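Contact priors and the drawer task: what changed after the reward fix

15 August 2025

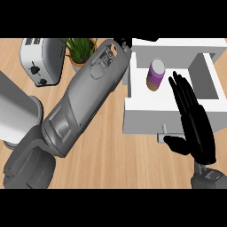 Drawer task in simulation, right hand at the cabinet with the can inside the open drawer.

This post covers the drawer results I left out of the last write-up. The short version is that most of the gap between our two policies came from how we handled contact at the handle, and that the gap is smaller than I claimed in the spring.

Background for anyone who skipped the earlier posts. The task has two stages. The policy has to pull a drawer open by its bar handle, then reach in and take out a can. The two stages share one policy and one observation space: joint positions for both arms and hands, plus image features from a single rendered view. There is no explicit switch between stages. The policy is trained by imitation on teleoperated episodes and then fine-tuned with a small amount of reinforcement learning.

The demonstration set is 259 episodes. Sunee Phuthong collected nearly all of them, which matters for reasons I will get to. The simulator is our own fork, called Kiltberg internally, with the contact solver left at its default settings except for friction on the fingertips. The training code is Peltard. Neither is released yet.

The problem

The imitation-only policy opened the drawer reliably and then failed on the can. The typical failure looked like a perception error at first. The hand would come up beside the can, stop short, and close on nothing. I spent too long on the image encoder because of this. I retrained it with heavier augmentation, then with a different crop, and neither change moved the success rate by more than the spread between seeds.

Kamonchanok Wongsuwan suggested plotting thumb joint positions against time for the failed episodes only. The cause was visible in the first plot. The thumb never fully cleared the handle before the fingers started moving toward the can. In the demonstrations the operator backs the thumb out over a few frames, and those frames are rare compared with everything else in an episode. The policy had learned to average across them. The resulting motion left the thumb dragging on the bar, the contact solver pushed back, and the wrist ended up offset by enough to miss.

The method

We tried two fixes. The first was to reweight the loss so that frames near a contact change count more. A contact change here means any frame in which a finger link begins or stops touching another body, as reported by the simulator. Frames inside a short window on either side get a higher weight. This is the contact prior in the title, although calling it a prior is generous. It is a weighting scheme.

The second fix was in the reward used for fine-tuning. The old reward paid out for drawer opening distance at every step. This meant that holding on to the handle was worth something for as long as the episode lasted, and the fine-tuned policy had no strong reason to let go. The new reward pays for opening distance only up to a threshold and then pays for the distance between the palm and the can. I should have written it that way to begin with.

Results

We ran 39 evaluation episodes per condition, with can position and drawer friction randomized - the same randomization for every condition, with fixed seeds. Each condition was trained three times. I am not going to print the full table until the last set of runs has been checked, but the ordering was the same in every training run.

Reweighting alone recovered most of the loss. The reward fix alone helped less than I expected. It removed the cases where the hand never left the handle, and it did little for the cases where the thumb dragged on the way out. Using both was best, though the margin over reweighting alone was small enough that I would not defend it in a paper.

The spring post compared our policy with the Vistar baseline and reported a large advantage. That comparison used the old reward for the baseline and a hand-tuned one for ours. With the same reward on both sides the advantage shrinks considerably. The earlier post now has a correction at the top.

Limits

Nearly all the demonstrations come from one operator. Sunee releases the handle in a consistent way, thumb first, and the contact windows line up well across her episodes. With several operators the windows would be less regular, and a fixed window length may not be the right choice. We have 4 episodes from a second operator, far too few to test this.

The contact labels come from the simulator. On hardware we would need to estimate them from joint torque or tactile sensing, and both are noisy at the forces involved in letting go of a handle. I have not tried either.

I also have not separated the effect of window length from the effect of the weight itself. Kamonchanok is running that sweep now. If the compute allocation holds, the results should be ready in November, together with a version of the task in which the drawer starts partly open.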